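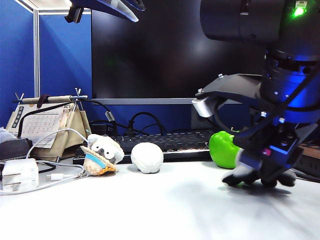

Desk place in the front room, with soft toys and the green apple beside the keyboard.

Progress report to the Gokside fund
Project: Shared desk places for families, Kenent house
Period: January to March
Prepared by: Hamidreza Kordestani

1. What was planned

In our application we asked for support to prepare desk places where a parent can do paperwork or study on a computer while a small child stays close. The front room at Kenent was given to us for this purpose. The plan for the first period was to furnish the room, to buy the small things for the children, and to open it for the first families before the end of March.

2. What is done

The room was painted and the old carpet was taken out in January. The delivery from Sevora came in two parts, and the second part was late, so the desks were put together only in February. We chose white tops. Some parents told us that dark desks make the room heavy in winter, and I agree with them now that I see the desks under the strong light. The disadvantage is that every pencil mark shows, and we wipe the tops each evening.

The monitors are large and black. They were given to us second-hand by the Mazandarani office and we paid only for the cables. One of them had a fault in the stand and was exchanged without cost.

The room has been open since the beginning of March, from half past nine in the morning until 2 in the afternoon. In this first month we had 40 visits. Our target for the whole period was 70, so we are behind, and the late opening is the main reason. I expect that the number will be better in the next period, when we are open from the first week.

3. Small things for the desks

The application included 200 pounds for toys and small objects, and I was asked to say more about how this part is used. We decided to keep only few things on each desk, so that the keyboard can still be used. They are soft and light, and a child can hold them in one hand. The green apple is liked very much by the youngest ones. The small animal with the straw hat is also popular, although the families do not agree if it is a koala or a bear. The hat has a light blue band, and the fringe on the brim must be checked often for threads that come out. The white ball is for squeezing, and I have noticed that the parents use it more than the children.

All the money for this part is not yet spent. We would like to keep the rest for replacement, if the fund allows it.

4. Difficulties

The heating in the front room is weak in the early morning. A repair is promised by the owner of the house, but we have no date for it. The room has also only one double socket near the window, and we had to move one desk away from the place in our drawing. The new position is better for the light but it is closer to the door.

5. Next period

We will open one afternoon in addition to the mornings, and we will buy a second shelf for the paper forms. I will send the receipts from Sevora separately, together with the updated drawing of the room. Please tell me if the unspent amount for small objects can be carried forward, and in which form you would like the request.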